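6.4 Dropped or slipping parts (fault 3058)

The controller logs fault 3058 when grip force falls while an item is still being carried. Zervas lists it as "advisory". Treat it as a stop. On our Jindura units the arm has carried on to the next waypoint with the fault showing, and the green status light tells you nothing about what is in the hand.

1. Press Hold on the pendant. Wait 30 seconds before you step inside the floor marking.

2. Look at how the item sits in the hand. Curved parts are the usual trouble, as they can roll while the force reading stays steady.

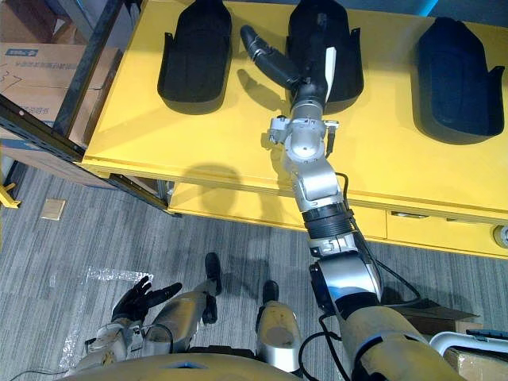 Fig. 6-3. Black curved tube in the right gripper, shells on the table.

3. Support the item from below, then choose Release. Do not pull it free.

CAUTION: Release opens the fingers at once. The "soft open" setting made no difference that we could find.

4. Clear the fault and repeat the lift at 60 per cent speed. The automatic grip check passes nearly everything, so watch the lift yourself.

5. If you test with a soft item, such as a plush toy, expect the force reading to wander. Padding gives under the fingers and the sensor may read this as slip. A pass on a soft item does not clear the gripper for hard parts.
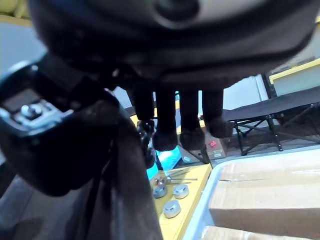 6. If 3058 comes back, take the unit out of use and quote form 1588 to Wurkum. They will suggest a firmware update. Ask for the finger pads to be checked as well.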